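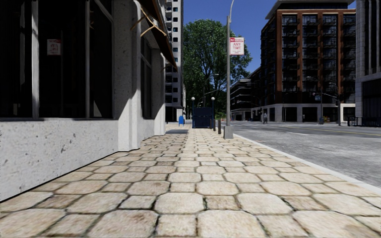 Yurt (home-built delivery robot project)

Yurt is a small wheeled pavement robot, together with the simulated town it learns to drive in, and it is put together by me and a few other members of the Rurano shared workshop. I started this page for our workshop wiki because people kept asking the same things at the bench, and it has grown a bit since. Last big tidy-up: April 24, 2020.

Name

The first body was a washing-up bowl turned upside down with a bit of canvas over it to keep the dust off the boards, and it looked like a yurt. The bowl has gone, the name has stuck.

The real robot

There isn't a great deal of it yet. It has four wheels, two motors out of a scrapped mobility scooter, and a plywood chassis I cut at home on the kitchen table (never again, I'm still finding sawdust in the toaster). It weighs more than we'd like. The motor controller is a Hamura board, bought second-hand, and it's been lovely apart from the connectors, which come loose if you so much as look at them. At present Yurt can go forwards, turn and stop when told. It can't yet be trusted near anybody's ankles, so most of the driving is done on the computer.

The simulated town

This is the part I enjoy most! The town is called Nollach and it's a few blocks of an American-looking city: wide paved walkways, a road alongside, tall buildings and a blue sky. Everything a pavement robot could bump into is in there somewhere -- bollards, lamp posts, parking signs, newspaper boxes. We run it on the workshop's old desktop, which has a decent graphics card and a fan like a hairdryer.

The stone paving gave us far more bother than the traffic did. Early on, our ground-finding code took the dark joints between the stones for the edges of things, and Yurt would creep along as if it were crossing a river on stepping stones. I spent most of an evening convinced the wheels were set up wrong.

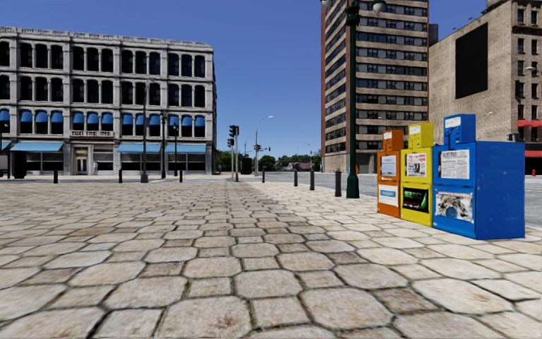
The cure was to feed it a lot more paving. We saved 1397 views from Nollach, all at street level, and marked by hand what was safe to drive on. I did 305 of them myself over a bank holiday and wouldn't recommend it, though you do get very quick at drawing round bollards. We kept 300 back for testing and never let the robot train on those. Kerbs are now found well enough. Thin poles seen from far off are still hit and miss, and anything dark standing against a dark shopfront tends to get lost.

Known problems

Sunshine in Nollach is very reliable, and ours isn't. The sky in our saved views is clear blue, so we've no idea yet how Yurt will cope with drizzle on the lens. The simulated wheels also grip far too well. Version 4 of the wheel settings is better, but it still corners like a tram.

Plans

We'd like to get the real Yurt doing a lap of the workshop yard in May, at walking pace, with someone holding the stop button. Before that it needs a proper bumper, and the loose Hamura connectors want swapping for something with a latch. If you've got a spare bit of pipe lagging for the bumper, leave it on the shelf by the pillar drill.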